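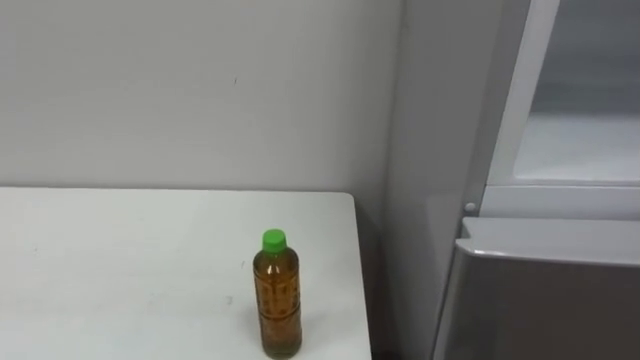
Lirnley, February 13, 2026

Tips from the kitchen corner of the workshop: teaching a home-built arm to pick up a bottle

A drink bottle on a white table is a good first target for a small arm. It stands up by itself, it has a cap in a color that is easy to pick out, and it won't hurt anything if it falls. These notes come from the build Usa Luangrath and I have going on Friday evenings.

Keep the cap bright. Our color filter looks for green, and against a white table and a gray wall it has very little to confuse it. Clear caps and white caps gave us trouble.

Leave the bottle nearly full. An empty one tips at the slightest touch. Tea is easier for the camera than water, which takes on the color of whatever is behind it.

Check the cap before every session. Hand tight, then a quarter turn more.

Don't start next to the fridge. The bottle can stand near the right edge of the table once the arm behaves, but for the first runs move it 12 inches in. Brushed metal doors also throw back light, and our filter used to chase the glare. Isauro Tapia fixed that by cropping the right third of the view in software.

Grip the body well below the shoulder. Ridges help the pads hold. Set the closing force low and raise it one step at a time until the bottle lifts without sliding. Ours was happy at step 4 of 17.

Wipe the tabletop. A speck or a scuff is fine, but a sticky ring will hold the base down and throw off the grip setting. Dish soap and a damp cloth will do it.

Pad the fingers with strips of rubber shelf liner. We tried the Kollell foam pads first and they tore within a week. Glue the liner at the back of the finger only, so you can peel it off when it wears.

Keep the stop switch on the side of the table away from the arm, and keep its cord off the floor.

Wiring for the new wrist joint goes up in April, once Usa has redrawn it.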